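20 June 2014 用户通讯 · 手机与帐号

这期写得急,先说正事。最近邮箱里一半以上都是同一类问题:换手机之前没备份,换完之后通讯录没了、短信没了、验证器也没了。回信回到手软,干脆写一篇,以后直接贴链接。

适用范围:安卓 4.x 的机器,Dotuven 备份工具的老版本和新版本都算。苹果用户可以跳到最后一段。

**先看联系人存在哪里**

很多人以为联系人"在手机里",其实分三处:SIM 卡、手机本机、帐号。打开联系人,菜单,"要显示的联系人",一个一个点开看。存在帐号里的不用管,新手机登录以后会自己回来,慢的话等一晚上。存在本机的要导出,菜单里选"导入/导出",导成 vcf 文件,放到存储卡上。SIM 卡那部分最麻烦,一个名字只能带一个号码,邮箱和备注全丢,名字长的还会被截断。建议先从 SIM 卡复制到本机,再一起导出。

导完别急着关,用电脑打开 vcf 看一眼。文件大小是零的话就是没导成功,重来。有位读者导出来 429 个联系人,导进新手机变成 146 个,来回查了两天,原因是新手机默认只显示有电话号码的条目,其余的只有邮箱,被藏起来了。设置里改成"所有联系人"就都出来了。所以数目对不上先别慌,先看显示设置。

**短信**

系统自己不备份短信,这一点说过很多次了。要装工具。Dotuven 免费版一次最多存 50 个会话,超过的部分不会提示,直接跳过。我们觉得这个设计很差,已经写信反映,没回音。会话多的可以分批:先备份一批,改文件名,再勾选剩下的,再备份。文件名一定要改,不然第二次会把第一次盖掉。

彩信另算。图片附件不在短信备份里,要在"设置 - 高级"里单独勾上,勾上以后备份时间会长很多,请插着充电器做。
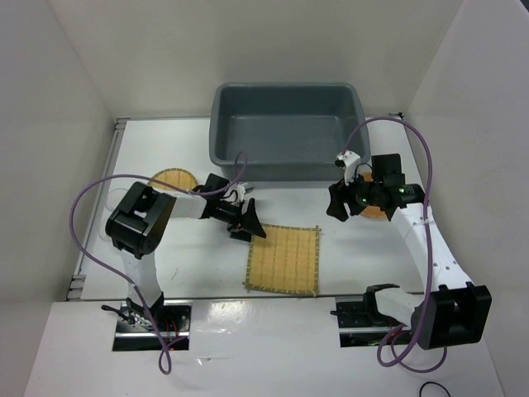 恢复的时候顺序反过来,先恢复短信,再恢复联系人。顺序弄反了会话列表里全是号码没有名字,重启一次一般能好,重启还不行就清除短信应用的缓存。注意是缓存,不是数据!点错了就白恢复了。两个按钮挨得很近。

**两步验证**

重点中的重点。验证器里的密钥不跟着帐号走,也不在任何备份里。旧手机一恢复出厂,里面的验证码就没了。正确做法:

1. 旧手机先留着,不要清空。
2. 在电脑上登录帐号,进安全设置,找"更换手机"。
3. 用新手机扫码,输入新手机上显示的六位数字。
4. 退出再登录一次,确认新手机的码能用。
5. 每个开了两步验证的网站都做一遍,不只是邮箱。
6. 全部做完再清旧手机。

备用码请打印出来,或者抄纸上。存在手机里等于没存。已经清空旧手机又没有备用码的,只能走人工申诉,等的时间说不准,期间不要反复提交,每交一次就重新排队。

验证码老是提示错误的,先看手机时间。时间差一分钟以上就可能不认。设置里打开"自动确定日期和时间",或者在验证器菜单里做一次时间校正。

**旧手机怎么清**

准备卖掉或者送人的:先备份,再退出所有帐号,再加密手机,最后恢复出厂设置。加密这一步大家都嫌慢,电量要够,中途不能断电,但是不加密就恢复出厂,数据是有办法捞回来的。存储卡和 SIM 卡记得拔。上个月收到三封信都是卡忘在里面了,这个我们真帮不上忙。

退出帐号以后,在电脑上把旧设备从帐号的设备列表里也删掉。应用专用密码一并撤销,新手机重新生成。

**备份文件放哪**

至少放两个地方。电脑一份,移动硬盘或者网盘一份。放网盘的话压缩时加个密码,vcf 是明文,谁打开都能看。Piltthorpe 同步盘的免费用户请注意,文件 90 天没有动过会被归档,归档以后要手动申请才能下载,有时候要等。每隔一段时间登录上去碰一下就行。付费用户不受影响。

文件名建议带上机型,例如"旧机-联系人"、"旧机-短信-一"。不要叫"备份"、"备份2"、"最新备份",过半年自己也分不清。

**几个零碎问题**

问:Farina 桌面的图标布局能不能搬过去?
能。桌面设置里有"导出布局",生成一个小文件,新手机装好同版本再导入。版本不一样会闪退。先装应用再导入布局,反过来图标会是空的。

问:Foreo 的应用换手机以后设备连不上?
旧手机上先解除蓝牙配对,新手机再配。还不行就把旧手机蓝牙关掉再试试。别的问题请找他们客服,我们手上没有这个设备,没法测。

问:聊天记录呢?
各家不一样,写不完,下期单独写。

问:应用需要重新买吗?
用同一个帐号就不用,在商店"我的应用"里能看到。换了帐号就要重新买,没有转移的办法。

**苹果用户**

用电脑做一次加密备份,记得勾"加密",不勾的话保存的密码不会一起备份。加密备份的密码忘了是找不回来的,写下来。验证器部分跟上面一样,照做既可。

上期那个清理缓存的教程,第四步菜单名写错了,应该是"应用程序管理",不是"应用管理中心",网页版已经改了,邮件版改不了,抱歉。

来信请写清楚机型和系统版本,标题不要只写"求助"。下期六月底发,聊天记录迁移,有踩过坑的请来信。退订链接在邮件最下面。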